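Notebook, disassembly cell, 25 Jul 2020

Right, writing this up before I forget it, as the last entry was a mess and I couldn't make sense of my own abbreviations. The question for this week was whether the arm can find where it is inside a PC case by touch, once the camera has given it a first guess, and whether that's any better than trusting the camera all the way down. Short version: yes for the depth, a bit for sideways, and not at all for rotation, which I half expected and am still cross about.

Background for anyone picking this up. The camera fit (we're still on the Wivow code, the old branch, please don't update it on the cell machine) gives us a pose for the motherboard by matching the outline of the case and a few of the bigger parts. It's quite good in the plane of the board. Depth is where it goes wrong. Bare metal inside the case throws back odd highlights, the depth estimate wobbles, and then the fingers either stop short or come down too hard. Coming down too hard on a scrap board doesn't matter. Coming down too hard on the boards Hastden want back in one piece does matter, and they've been very patient.

So the touch routine goes like this. Move to a hover point over the target using the camera pose. Drop slowly in a straight line with the force limit set low. Stop on contact, write down the height, back off, shift sideways, do it again. Three touches gives a plane, and the plane replaces whatever the camera thought about height and tilt. The sideways correction comes from sliding one finger gently until it meets an edge, and I only do that in two directions because a third took ages and told me nothing new.

The things I kept changing my mind about were the order of the touches and where to put them. My first plan was to use the corners of the board, which is lovely for the geometry (wide apart, so a small height error hardly tilts the plane) and rubbish in practice, because the corners are where the cables live. I had a whole batch where one touch in every few landed on a cable, gave a height that was far too high, and the plane came out sloping like a roof. Threw that batch away. It's in the folder marked "cables" if anyone wants a laugh.
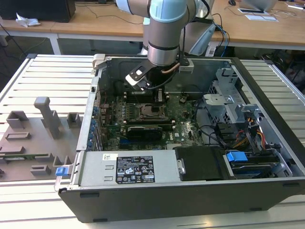

Hover height was the next thing to sort out. Too high and the slow drop eats up the run; too low and a bad camera pose means you've already hit something before the force limit is switched on. I've ended up parking the fingers just over the board near the socket, and the metal retention frame round it makes a much nicer thing to touch than bare board covered in little parts. It's rigid, it has proper edges to slide against, and with the tower on its side there's clear air to come down through. The memory slot and the long expansion slot on either side are good too, for the wider touches, so the current set is the frame first and then one on each slot. I've left the right-hand part of the board alone completely, black cables all over it. The spread isn't as wide as the corners but the touches land on what they're meant to land on, and I'll take that.

Numbers. I ran 182 trials over the week with the new touch set, moving the case a little between each one and restarting the camera fit from scratch every time so nothing carried over. Out of those, 13 failed outright, meaning the routine stopped itself or the final check was outside tolerance. I went through all of them by hand. Most were bad starting poses where the camera had the whole case turned slightly, so the sideways slide met the wrong edge and "corrected" in the wrong direction. Hardly any were down to the touching itself. That's the bit I'm pleased about.

The rotation problem is the same thing seen from the other end. Three touches tell you nothing about how the board is turned in its own plane, and two slides against a short edge tell you very little. The frame is small, so even a decent slide gives a poor angle. I tried sliding along the expansion slot, as it's longer, and that did help, but the finger kept riding up and over the top of the slot and the force reading went silly. Could try a stiffer pad. Could also try coming at it lower, though I don't love that with parts so close by.

Time per run is still too long. The touching adds around 2 seconds per point by my reckoning, and the slides take longer than that. The colleagues in Bragança do something similar with a continuous drag instead of separate taps and say it's quicker, but their parts are flat castings and they don't have to worry about knocking a capacitor off. I'd like to see their force traces before copying anything.

Odd thing to note: contact heights on the frame came out a shade lower after lunch than in the morning, on several days running, by the same small amount. I thought it was the force sensor warming up, so I left the arm powered overnight and the drift got smaller but didn't go. Then I zeroed the sensor before each run and it nearly vanished. So please zero before each run. I've added it to the start script but the script only does it if the arm is still, and it doesn't tell you when it's skipped it. Need to fix that, it's a horrible silent failure.

The Ustent simulator gets none of this right, by the way. It has every touch landing perfectly and the failure rate at zero, so I've stopped using it for anything except checking the arm won't fold itself up on the way in.

To do:
Make the start script shout when it skips zeroing.
Stiffer finger pad, then repeat the slot slides.
Reject a starting pose if the case outline and the board outline disagree on angle. Should catch most of the failures above, needs a sensible threshold.
Rerun the failed poses with the check in.
Ask Hastden what force they're happy with on the retention frame, I've been guessing.
Rename the "cables" folder to something a grown-up would use.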